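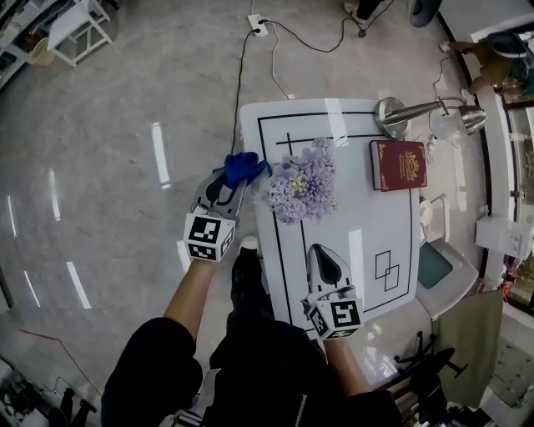
The Evon pair on the marked table, left gripper on the blue cloth.

We bought the Evon hand-held grippers in August to replace a pair of Hattar units, and after 42 hours of use I have enough notes for a review. The pair cost 1,745 dollars with the marker cubes and one spare set of fingers.

The cubes are the main reason to pick these over the Hattars, which use a single flat tag. With codes on several sides, tracking holds up when you roll your wrist. The Hattars lost position whenever I reached across my body. The Evons dropped out a few times, mostly when one hand passed in front of the other.

Finger shape matters more than I expected. The curved fingers pinch cloth well at a table edge, where you can get one under it. Flat in the middle of the table, the same cloth takes two or three tries. Hardcover books are harder. The fingers slide on the cover unless you go for the spine. Artificial flowers are easy if you take the whole bunch low down.

I ran 67 pick-and-place trials with each brand. The Evons failed 3 times and the Hattars 9. Both were tracked with the same Urnwood camera, and I left its settings alone between runs.

Weight is my complaint. The cube sits far enough out that my forearms were tired within an hour. The trigger spring is stiff too, and there is no way to adjust it. I tried an Avby wrist strap, which helped a little but got in the way of the trigger.

The manual covers calibration in one page and skips the left hand entirely. Use the same steps with the cube turned around.

Four stars out of five. I would buy them again at this price, with a second set of spare fingers.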